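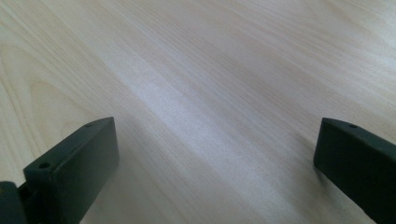

Counting What You Cannot See

April 18, 2022

Suppose you want to know how many fish live in a lake. Draining it is out of the question. Netting every fish is nearly as bad, and you would never be sure you had the last one. The standard way around the problem is more than a century old and needs only two trips in a boat.

On the first trip you catch a batch of fish, mark each one and put them back. You wait for them to mix with the rest. On the second trip you catch another batch and look for marks. If a tenth of the second batch is marked, then the marked fish probably make up a tenth of the lake, and the total is ten times the number you marked.

The idea is called capture-recapture. Written out, the estimate is the size of the first catch times the size of the second, divided by the number of fish that turn up in both. There is no calculus in it. The hard part lies in the assumptions, and those have kept statisticians busy for decades.

A list is a net

Nelli Savolainen came to the method from the software side. She runs testing at Flinus, a company that makes scheduling programs for clinics, and her fish are bugs. Before a release, two teams review the same code without talking to each other. Each keeps its own list of faults. The question she is paid to answer is how many faults are on neither list.

"People want to hear how many we found," she says. "That number mostly tells you how long we looked."

The overlap carries more information. If two teams work apart and keep finding the same faults, there are probably few left to find. If their lists hardly touch, the code is a big lake and both teams have fished in a corner of it.

One of her May reviews last year shows how fast the estimate moves. The first team logged 20 faults in a module called Rikden. The second team logged 20 as well. Four faults were on both lists. Multiply 20 by 20, divide by four, and the estimate is 100 faults in all. The teams had found 36 different ones between them. The release was put off.

Had the overlap been ten, the same sum would have given 40 faults, of which the teams would have found 30. The amount of work and the length of each list would be the same. Only the overlap differs, and the number of faults still hidden drops from 64 to ten.

Small overlaps, large errors

With an overlap of four, the result depends heavily on luck. Had one more fault been shared, the estimate would have dropped from 100 to 80. One fewer, and it would have climbed to 133. With no overlap at all the formula asks you to divide by zero and gives no answer.

A common repair is to add one to each of the three counts before doing the sum, then take one away at the end. For the Rikden review this gives 21 times 21, divided by five, less one, or a little over 87. The correction pulls the estimate down, and it never fails outright, even when the overlap is zero. Savolainen reports both figures. She also gives a range, and the range is wide enough to annoy managers.

Where it goes wrong

The formula assumes that every item has the same chance of being caught. Real bugs do not behave this way. A button that does nothing will be found by everyone. A rounding error that shows up only when a clinic's opening hours cross midnight may be found by no one. Easy faults swell the overlap, so the plain estimate comes out too low.

It also assumes that the two searches are independent. Reviewers trained in the same place look for the same things, and this again makes the overlap too large. The opposite can happen if the teams split the work between them. Then the overlap shrinks and the estimate balloons.

A third assumption is that the population stays put. Fish are born and die. Code is changed between one review and the next, sometimes by the people fixing what the first review found. Flinus freezes a copy before the first team starts and gives the second team that same copy.

The last assumption is that matches are judged correctly. Two reviewers can describe one fault in words so different that it is counted twice. Savolainen matches the lists by hand, and regards this as the weakest step in the process.

More than two lists

With three lists or more, some of the trouble can be measured. Each item now has a history - found by the first and third teams, say, but missed by the second - and the pattern of histories shows whether some teams tend to agree more than chance allows. With three lists there are eight possible histories, and seven of them can be observed. The eighth, missed by everyone, has to be worked out from a model fitted to the rest.

Several models may fit the seven known counts equally well and still disagree about the eighth. The data cannot settle the matter, as the cell in dispute is the one with no data in it. Savolainen has had two such models give her answers of 344 and 438 for the same program. She put both in the report, with the assumptions of each printed beside them, and asked for a fourth team.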